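Savness Shelf Board, Long, Mint
Nummont storage parts / Boards and tops

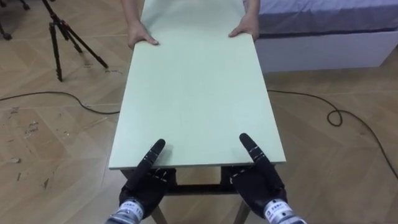
The Savness long board is a flat rectangular board for use as a wall shelf, a bench top or a loose work surface. It is sold as a single piece without brackets, legs or fixings. The finish is matte on both faces. Color is pale mint green with a slightly lighter edge, and a small variation in shade between production runs is normal. Order all boards for one wall at the same time if a close color match matters.

Savness boards are drawn by Njål Backlund for Nummont and are made to fit the Öberg bracket and the Umow trestle. They can also be mounted on other supports that meet the spacing and bearing requirements given further down.

What is supplied

One board, long format, mint
One strip of edge tape for touch-up
One paper drilling template for Öberg brackets
One instruction sheet

Brackets, screws and wall plugs are ordered separately. The correct plug depends on the wall and is not something we can specify from here.

Dimensions

Depth is 300 mm. The long board is available in two lengths, listed in the drop-down at the top of the order form. Both lengths have the same depth, thickness and edge treatment, so they can be butted end to end. The factory ends are square and need no trimming for a straight joint.

Length tolerance is 2 mm. For an alcove, measure at the back, the middle and the front, and work from the smallest figure. Leave a 2 mm gap at each end. Boards forced into a tight alcove will mark the wall and may bow.

Supports

Place the first bracket 300 mm in from each end, then divide the remaining span evenly. Öberg brackets have two holes for the board and three for the wall. Use all of them. The board screw must not enter the underside by more than 12 mm.

On Umow trestles, the board rests on the two rubber pads and is held by the sliding clip. The clip opens to a maximum of 300 mm, so deeper boards from the Nummont desk range do not fit it. For a continuous top across three trestles, put the joint over the middle one and use one clip on each side of the joint.

Do not hang the board from its ends only. The long format is stiff enough to carry by hand but will sag over time if loaded without a center support.

Handling

The long board is a two-person carry, one person at each end. Keep hands on the long edges or flat on the face. Carry it on edge through doorways and on stairs, and turn it flat again once it is over the supports. The corners are the weakest point. Set the board down on cardboard or a blanket, long edge first - never on a corner.

Let the board lie flat in the room for 12 hours before mounting. In February and other cold months, deliveries often come straight from an unheated truck, and 24 hours is better. Leave the wrapping open at both ends during this time.

Cutting and drilling

The board can be shortened with a fine-toothed saw. Put masking tape over the line, cut with the good face up if using a hand saw and down if using a circular saw, and support the waste piece. Seal the cut end with the edge tape supplied. The tape is pressed on with a warm iron and trimmed with a sharp blade after it has cooled.

Cable holes should stay at least 9 cm from any end. Drill from the face until the tip of the bit shows on the other side, then finish from below. Cut or drilled boards cannot be returned.

Care

Wipe with a damp cloth and a little dish soap, then dry. The matte surface will take on a shine if it is rubbed with abrasive pads or cream cleaner, and the shine cannot be removed. Ink and coffee should be wiped up the same day. Use a mat under hot pans and under plant pots.

The board is for indoor use. It is not suitable for shower rooms, for saunas or as a sink surround.

Matching items

Öberg bracket, white or gray, sold in pairs
Umow trestle, fixed height
Umow trestle, adjustable, 9 positions
Savness short board, mint
Savness edge tape, mint, extra roll

The short board has the same depth and edge, so long and short boards can be mixed on one wall.

Delivery and returns

Long boards ship flat in cardboard with corner protectors and go by freight, which needs someone at the address to sign. Check the corners before signing. If a corner is crushed, write it on the driver's sheet and send us a photo within two working days. Keep the packaging until the board is mounted, as a return can only be collected in the original carton.

Orders of 12 boards or more are handled as project orders and can be delivered on a pallet. Contact Jae-hoon Song in project sales with the lengths, the quantity and the delivery address. State whether the site has a loading dock - pallets with the long format cannot be unloaded by tail lift.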